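Dovcombe Oval Meeting Table

White gloss top, seats up to 8
Sold by Vendeo Office Furniture
£1,698 including delivery
Product code: DOV 111

The Dovcombe is a large oval table for meeting rooms and shared offices. The rounded ends leave more room to walk past than a rectangular table of the same length, and people sitting at the ends can see everyone else without leaning forward.

It comes in one size and one shape. The top is supplied in white gloss as standard. A matt white top can be ordered at the same price, but please allow extra time as these are finished to order.

The gloss finish reflects ceiling lights. If your room has bright spotlights directly over the table, or if people will be working from laptops for most of the day, we suggest the matt top.

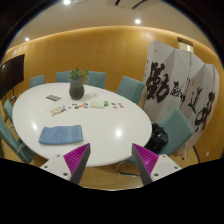
Delivery and assembly

The table arrives in 2 parts, the top and the base, and our fitters put it together in the room where it will be used. Please measure your doorways, stairs and lift before ordering. If you are not sure whether the top will go round a landing, send a photo and the measurements to Babak Ranjbar in our deliveries team and he will tell you before you pay.

Old furniture can be taken away on the same visit if you ask when booking.

Care

Wipe with a soft damp cloth and dry straight away. Do not use cream cleaners, scouring pads or anything containing bleach. Fine scratches can be polished out, and the Arora care kit has a suitable polish. Use mats under hot drinks.

Goes with

Arora meeting chair, with or without arms
Babaei low cupboard, white

Customer review

"Bought in March for our main meeting room. Good solid table and the fitters were quick. The top shows fingerprints more than our old one did, so we keep a cloth in the cupboard." Ívar Stougaard

Returns

Tables can be returned within the period shown on your order form, provided they have not been marked. Matt tops are finished to order and can only be returned if faulty.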